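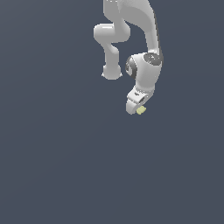
Why the Villca ceasefire held: a project report

By Dayana Sánchez, second-year politics

I picked the Villca ceasefire for my project after one evening in the library when I should have been writing about something else. I'd opened a box of local newsletters from Gultum, the market town on the east bank, and I was still reading them at closing time. The fighting that winter had stopped and restarted so often that the paper had given up printing the word "truce" on its front page. Then in January a new agreement was signed at Trika, on the other side of the river, and this one lasted!

My question was a simple one. What was different about the Trika agreement? The usual answer in the books on our reading list is that both sides were tired. I'm sure they were, but they had been just as tired in the autumn, and the autumn truce fell apart after 13 days.

I used three kinds of source: the newsletters, the published text of the agreement with its two annexes, and a set of 30 interviews recorded later with people from both banks (farmers, teachers, a ferry pilot, several former soldiers). I read the interviews in translation. That matters, and I come back to it below.

The first thing I found was in the second annex, which most writers skip. It deals with the road. Earlier truces drew a line on a map and told the two forces to stay behind it, but the only decent road in the valley crossed that line 4 times. Every lorry of flour or diesel was an argument waiting to happen. The Trika text gave the road its own rules, with fixed hours for each side and a shared post at the bridge where both had to sign the same logbook. I love this logbook. Several people interviewed talk about it with real feeling, and one ex-soldier remembers complaining about his opposite number's handwriting.

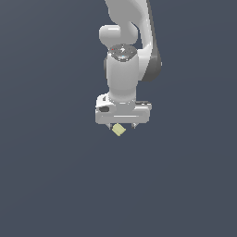 The second finding is about who was in charge locally. During the autumn truce, an officer at the bridge had to ask headquarters before he could answer even a small complaint, and a reply could take all day. By then the rumour had reached both banks. Under the new arrangement the officers could settle anything short of a shooting themselves — and they did, often before breakfast. The newsletter mentions a stray herd, a broken fence and a very long row about a generator.

I also looked at the part played by Cadivel, the aid group that ran the clinic. Its staff were trusted by both sides, and I had expected them to be central. The evidence is thinner than I hoped. They carried messages in the first weeks, but after that they hardly appear in the interviews at all. I had a whole section planned on them and had to cut it down to this paragraph.

There are weak points in my work. About 40 issues of the newsletter are missing from the box, nearly all from the spring, so I can't say much about that period. I have no comparable paper from the west bank. Most of the people interviewed stayed in the valley, and those who left may well remember the logbook less fondly. The translator has also used "agreement" for what I'm told are two separate words in the original, one of them much closer to "promise".

If I carry this on next year I'd like to learn enough of the language to check those passages, and to find out what became of the spring issues. My tutor thinks there may be a second set at the school in Gultum, and I have written to ask.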